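Zondska simulation group - fault review, minutes
Started 2:00 p.m., Anutport room and by call
Main item: arm clearance fault on the cube-sorting task

1. Clearance fault
The Taltden controller let both arms plan into the same patch of air, again. The log shows 23 clearance violations in 300 simulated runs. The arm stop came in 105 ms after the limit was crossed, and by then there was very little clearance left to protect. Views from the task were put up on the screen. 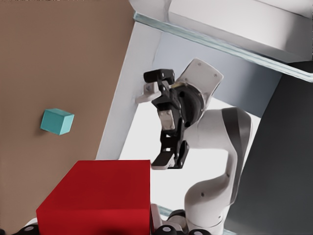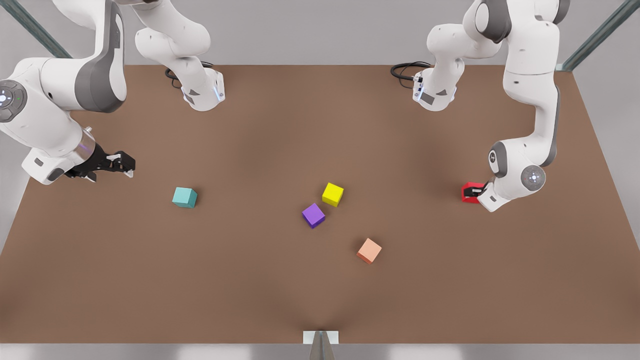
Red cube in one gripper, the other gripper open near the teal one.

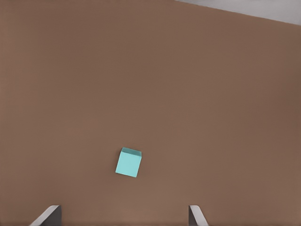
Mfinanga asked by call why anyone was still discussing the planner when the stop itself was late, and said a late stop on the real cell would mean bent fingers and a long form to fill in. The integration side replied that the planner was late too, so at least the two were consistent. This was not accepted as a defense.

After some back and forth, it was agreed that each arm checks the other arm's last reported position, and that this report can be stale. How stale depends on who was asked. The logging side will settle it with timestamps.

2. Decisions
- No transfer to the real cell until the stop delay is explained.
- Shared zone locked to one arm at a time. Slower, and everyone knows it.
- Clearance warnings can no longer be muted from the operator screen. The meeting did not ask who had muted them - the log already says.

3. Carried over
Rerun all 300 with the lock on. Taltden to supply the controller change notes, first requested in December.

Closed 3:10 p.m. Next review once the reruns are in.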